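Teaching the reach
How a shelf-handling group at Haststead records its demonstrations in simulation, and what it throws away
August 8, 2025

The operator's chair at Haststead faces a monitor, and there is no robot in the room. On the desk is a hand controller, tethered by a short cable, with a trigger under the forefinger. When the operator moves the controller, a simulated arm moves by the same amount, scaled down by a factor set at the start of the session. Squeezing the trigger closes the gripper. Releasing a side button freezes the arm so that the hand can be brought back to a comfortable position, in the way one lifts a mouse at the edge of a mat.

The project is called Closar. Its object is narrow: to train a policy that can approach, grasp and move packaged groceries on open shelving. The policy learns by imitation. It is given recorded demonstrations, each consisting of images, joint positions and the operator's commands, and is fitted to predict the next short run of commands from what the cameras show.

Ivar Brekke, who runs the recording side, divides each demonstration into approach, alignment, closure and withdrawal. Most of the difficulty lies in the second of these. During the approach, an error of a few centimetres can be corrected at leisure. During alignment, the fingers are already between the uprights of the unit and below the board above, and a correction in one direction often costs clearance in another.

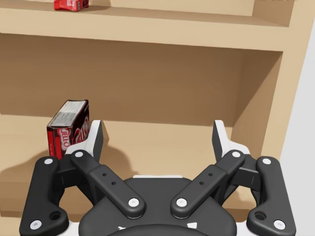

Operators are taught to stop before alignment begins, with the gripper open, and to settle the wrist angle first. The pause is short, but it shows up clearly in the logs as a flat stretch in all the velocity traces. Early in the project these stretches were trimmed out automatically as idle time. The policy trained on the trimmed data tended to rotate the wrist while still moving forward, and it struck the shelf edge more often than any operator did. The trimming was switched off in May and the older recordings were processed again from the raw logs.

The current set holds 1,247 demonstrations. Of these, 890 are used for training. The remainder are divided between a held-out portion for evaluation and a larger portion marked as faulty but kept. Faults are coded by the operator straight after the run, before the next layout loads, using a keypad with one key per fault. The most common is a late closure, in which the fingers arrive correctly but the trigger is pressed after the arm has begun to lift.

Layouts are generated by script. The script chooses products from a library of scanned packages, assigns each to a shelf, and turns it through a random angle about its vertical axis. It then checks that a collision-free approach exists for the target. The check is conservative and rejects some layouts that a practised operator could manage.
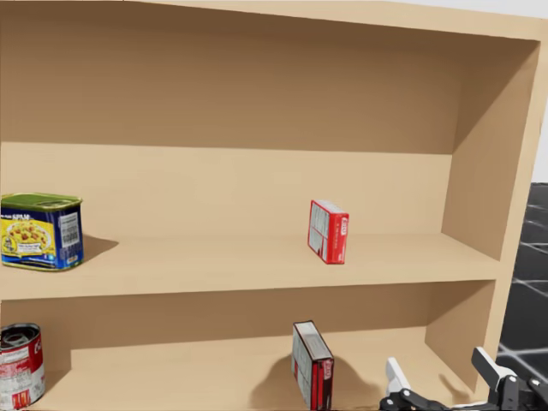 Orientation matters more for cartons than for tins. A carton presented edge-on offers two diagonally opposed corners to the finger pads, and a parallel closure on corners tends to spin the box before it grips. Operators deal with this by rotating the wrist to match a pair of faces, which may mean approaching from one side. A round can has no preferred face, but it may be wider than the box beside it, and the margin left on each side of an open gripper is correspondingly small.

The simulation runs its physics at a higher rate than its images. Commands are sampled at the image rate, so a very quick trigger press can fall between two samples and be recorded one step late. The group accepted this after measuring its effect on replay. Every accepted demonstration is replayed once from its recorded commands, and if the object does not finish within tolerance of its original resting place, the run is moved to the faulty portion.

Depth is the operators' main complaint. A flat monitor gives them shadow, overlap and relative size, and little else. Stereo headsets were tried and put aside. The recordings made with them were faster, but the operators used depth cues that were absent from the policy's own camera inputs, and some of their movements could not be predicted from those inputs at all. The present rule at Haststead is that the operator sees the same views as the policy, at the same resolution, with no extra overlay.

Shadows have consequently become a working instrument. An operator lowering the gripper towards a shelf will watch the shadow of a fingertip close on the fingertip itself. The light position is varied between layouts to stop the policy from depending on a single shadow direction, though it is never placed where the shelf interior would go completely dark.
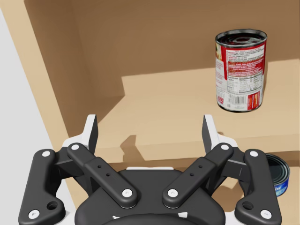 Aliki Stergiou would prefer to see far more of the work done by hand on a physical arm. An operator who guides the wrist directly, she argues, feels the contact with the shelf and backs off before the force builds, whereas the remote operator learns of it only when something on the screen stops moving. She considers the replay check sound as far as it goes, but points out that it tests the recording against the simulator that produced it.

Brekke does not dispute the last point. Hand guiding is used at the partner site in Otholm, where an arm in gravity compensation is led through the same four phases and the motion is stored as joint positions. There are 215 such recordings so far. They are smoother than the remote ones and slower to collect, and the guiding hand has to be kept clear of the wrist camera, which limits how the operator can stand. On the lowest shelf it is awkward enough that operators there work kneeling.

The two sets are not simply pooled. Hand-guided recordings contain the path the arm took but no separate command signal, so commands have to be reconstructed by shifting the measured positions forward in time. The size of the shift was chosen by trial. Too small a value produces a policy that hesitates at the start of each movement, and too large a value makes it cut the corner between approach and alignment.

A joint training run is now being prepared using a package named Bakke, written at Haststead to convert both kinds of recording to one format. It stores the fault code, the light position and the product orientation with each demonstration, together with the scaling factor the operator selected. That last field was missing from the earliest recordings and has been filled in from session notes where the notes exist. Where they do not, the field is left blank and the recording is held out of training until its scale can be recovered by comparing the controller log with the motion of the arm.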